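Pekow — Robots bimanuels : questions fréquentes sur l'achat et le budget

Mise à jour : samedi 22 mai 2021

Cette page s'adresse aux laboratoires et bureaux d'études qui préparent l'acquisition d'un poste Betovier à deux bras. Les questions de programmation sont traitées dans la documentation Starevix.

Que comprend l'offre de base ?
Les deux bras, le châssis, le contrôleur, l'arrêt d'urgence, les câbles d'alimentation et une licence Starevix monoposte. Les organes terminaux n'en font pas partie. Ils sont chiffrés sur une ligne distincte, car le choix entre main à doigts et pince conditionne l'interface de poignet, le faisceau et parfois le contrôleur.

Faut-il acheter les mains en même temps que les bras ?
De préférence, oui. Une commande séparée oblige à refaire la recette mécanique du poignet et la calibration, deux prestations facturées. Si le budget est réparti sur plusieurs exercices, il vaut mieux commander les deux interfaces de poignet au départ et reporter l'achat des mains.

Main anthropomorphe ou pince ?
Cela dépend des objets à saisir. Pour des contenants simples, une pince parallèle suffit et se remplace plus vite. La main à doigts se justifie quand la tâche comporte des boutons, des couvercles, des poignées de formes variées. Elle demande aussi plus d'entretien : tendons, gaines, revêtement des doigts. Prévoir au budget un jeu de revêtements de rechange par main, au tarif de 881 euros HT le jeu.

Quel est le coût annuel hors amortissement ?
Le contrat de maintenance Betovier s'élève à 2 000 euros HT par an et par bras. Il couvre la visite préventive, les mises à jour du contrôleur et le prêt d'un bras en cas d'immobilisation. Il ne couvre ni les organes terminaux, ni les dommages dus à une collision hors zone déclarée. Les renouvellements de licence Starevix sont à ajouter.

Quel délai entre la commande et la mise en service ?
Jusqu'à 40 semaines pour une configuration avec mains à doigts. Les configurations avec pinces sont généralement tenues en stock chez Tomoana, notre plateforme logistique, et partent plus tôt. Pour une mise en service en septembre, la commande doit donc être passée à l'automne précédent.

Quelle surface et quel mobilier prévoir ?
Le châssis seul occupe peu de place. La surface utile est celle du poste complet : table, rangement, objets de travail et dégagement derrière l'opérateur. Le mobilier courant convient s'il ne bascule pas sous l'appui d'un bras. Les meubles sur roulettes sont acceptés à condition que les roulettes soient freinées. Le revêtement de sol n'a pas à être technique ; il doit être plan et supporter la charge indiquée sur la fiche du châssis.

Qu'en est-il de l'alimentation électrique et du câblage ?
C'est le poste le plus souvent oublié dans les demandes de budget. Un devis de robot n'inclut aucun travail électrique sur site. Il faut compter un circuit dédié pour le contrôleur, puis des prises en nombre suffisant pour les périphériques et les appareils qui servent d'objets d'essai. Les multiprises posées au sol sont tolérées en phase d'essai. Pour une installation permanente, nous demandons des goulottes ou un passage de câbles plat.
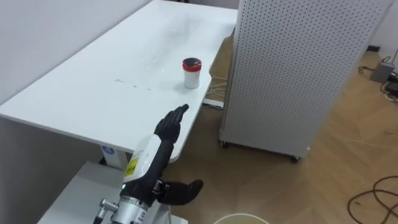
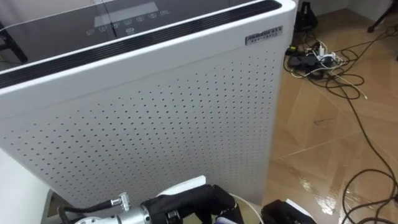 Bras équipés, multiprise et câbles au sol.

Un client nous a écrit à propos de cette rubrique que le devis de son électricien était arrivé après la clôture de son enveloppe d'investissement, et qu'il avait dû imputer les goulottes et le circuit dédié en fonctionnement. Il suggère de demander ce chiffrage avant même la consultation des fournisseurs de bras. Nous le recommandons également. Le service technique de Pekow fournit sur demande le bilan de puissance du poste, document suffisant pour consulter un électricien sans attendre la commande.

Peut-on imputer les objets d'essai au projet ?
En règle générale, oui, en consommables ou en petit équipement selon leur valeur. Les objets utilisés en manipulation s'usent : couvercles forcés, surfaces rayées, panneaux tactiles marqués. Il est prudent de prévoir un exemplaire de remplacement pour tout appareil électroménager employé de façon répétée. La règle d'imputation exacte relève de votre service comptable.

Achat, location ou crédit-bail ?
La location est proposée pour les bras et le contrôleur. Elle exclut les mains à doigts, considérées comme pièces d'usure. L'achat devient plus avantageux dès lors que le poste sert de manière continue sur plusieurs projets. Le crédit-bail passe par un établissement tiers — nous fournissons la facture pro forma et la fiche d'amortissement, sans intervenir dans le contrat.

Les capteurs sont-ils compris ?
Non. Le châssis accepte une caméra de tête et une caméra par poignet. Les supports sont livrés, les caméras restent au choix du client dans la liste de compatibilité Starevix. Une caméra hors liste peut fonctionner, mais son intégration est facturée au temps passé.

Quelle formation faut-il financer ?
Une session initiale sur site est incluse pour deux opérateurs. Elle porte sur la mise sous tension, les limites d'espace de travail, l'arrêt d'urgence et le changement d'organe terminal. Toute personne supplémentaire fait l'objet d'une inscription payante. La session ne peut être planifiée qu'après réception du circuit électrique.

Qui réalise l'analyse de risques ?
L'exploitant. Pekow remet la notice, la déclaration du fabricant et un modèle de document à compléter. Si l'analyse impose une barrière immatérielle ou une réduction de vitesse, le matériel correspondant fait l'objet d'un avenant.

Un poste existant peut-il être repris ?
Les bras Betovier de génération précédente sont repris après expertise. La valeur de reprise dépend du nombre d'heures relevé par le contrôleur et de l'état des réducteurs. Les mains ne sont pas reprises. Le transport vers Tomoana est à la charge du client.

Quelles pièces joindre à une demande de devis ?
Le plan coté du local avec l'emplacement des prises, la liste des objets à manipuler avec leur masse, le type d'organe terminal souhaité et la date limite d'engagement des crédits. Sans cette dernière information, le devis est établi avec la durée de validité standard et devra être réémis s'il expire.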